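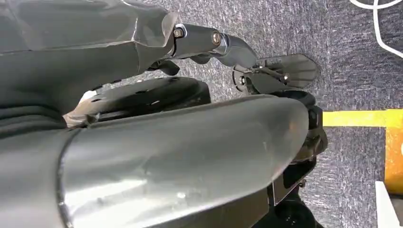 La mano oscura vista desde la muñeca, sobre la moqueta gris y con la línea de cinta amarilla al fondo.

Noticias del taller: ya vamos por 2,809

Me toca a mí escribir este mes, así que os cuento en qué andamos los de la sala del fondo. La cifra del titular son las demostraciones que llevamos grabadas desde noviembre para Dondel, el sistema que tiene que aprender a recoger cosas del suelo mirando cómo las recogemos nosotros. Una demostración es un intento entero: la mano baja, agarra, levanta, deja la pieza donde toca y vuelve arriba. Luego se guarda, se le pone una etiqueta y a por la siguiente. Dicho así parece rápido (¡y a veces lo es!), pero hay tardes en las que me voy a casa con el hombro hecho polvo y veinte intentos buenos en el disco.

La vista de la muñeca es la que más usamos y también la que más discusiones ha traído. Cuando empezamos, yo quería cambiarla de sitio, porque la propia mano ocupa casi todo y al suelo le queda lo que sobra. Merle Partington, que vino de Arnstead a echarnos una mano con el montaje, me convenció de dejarla como estaba. Su argumento era que el sistema tiene que saber dónde están sus dedos tanto como dónde está el objeto, y que si le enseñamos solo moqueta va a chocar con todo. Probamos 100 intentos de cada manera y le tuve que dar la razón, aunque tardé una semana en decírselo.

Fijaos en los arañazos de la carcasa curva, la brillante. A mí me preocupaban los reflejos, que cambian muchísimo según la hora, y estuve a punto de forrarla con algo mate. Al final preferimos grabar a horas distintas y con las luces del techo encendidas y apagadas, para que en los datos haya de todo. Eso nos obligó a repetir una parte de noviembre, que estaba grabada entera por la mañana. Lección aprendida, y ahora la hora va apuntada en la etiqueta de cada intento.

Otra cosa que hemos cambiado son los descartes. Antes borrábamos cualquier intento en el que se cayera la pieza. ¡Un error mío, lo reconozco! Ahora guardamos los fallos en una carpeta aparte, con una nota corta: se resbaló, llegó torcida, el dedo empujó antes de cerrar. En Trevley llevan tiempo trabajando así y nos pasaron su lista de motivos, que hemos recortado bastante porque la suya tenía categorías que aquí no se dan nunca. Tenemos 400 fallos anotados y a mí me parecen casi más interesantes que los aciertos. Hay uno en el que la mano se pasa de largo, duda, retrocede y lo coge al revés. Lo hemos visto todos varias veces durante el café.

Sobre la manera de mover el brazo: si os apuntáis a un turno, por favor, id despacio en la bajada. Lo que más cuesta aprovechar después son las demostraciones con tirones, y se nota enseguida quién venía con prisa. Tampoco hace falta ir a cámara lenta. Si os equivocáis a mitad, corregid y seguid, no paréis la grabación, que esas correcciones también nos sirven. Y variad la posición de la pieza de un intento a otro, aunque sea un palmo. En enero nos salió una tanda larguísima con el objeto siempre en el mismo sitio y el modelo aprendió, muy aplicado él, a ir a ese punto aunque allí no hubiera nada.

El primer entrenamiento serio lo hicimos al llegar a las 2,000 demostraciones. No voy a vender humo: con objetos que ya conocía se defendía bien y con los nuevos se quedaba corto, sobre todo cerrando los dedos demasiado pronto. Győri, que es como llamamos a la segunda tanda de datos, va precisamente a por eso, con objetos más variados, más agarres de lado y más aproximaciones desde lejos. Las instrucciones de Győri están en la carpeta compartida, en la versión corta de una página. La larga la estoy reescribiendo porque ni yo la entendía.

Nos hacen falta manos para los turnos de tarde. No se necesita experiencia, se aprende en un rato y el primer día siempre hay alguien al lado. También agradecemos objetos prestados, de los que quepan en una mano y no pasa nada si se llevan un golpe. Traed cosas raras, que de vasos ya vamos servidos.

Ah, y una petición para quien revisa etiquetas desde casa: si dudáis entre «resbaló» y «llegó torcida», poned las dos. El mes pasado me encontré un montón con la casilla en blanco y tuve que volver a verlas una por una.

El próximo recuento lo paso cuando cerremos la primera parte de Győri. Para turnos, escribidme directamente o apuntaos en la hoja de la puerta.

22 de febrero de 2019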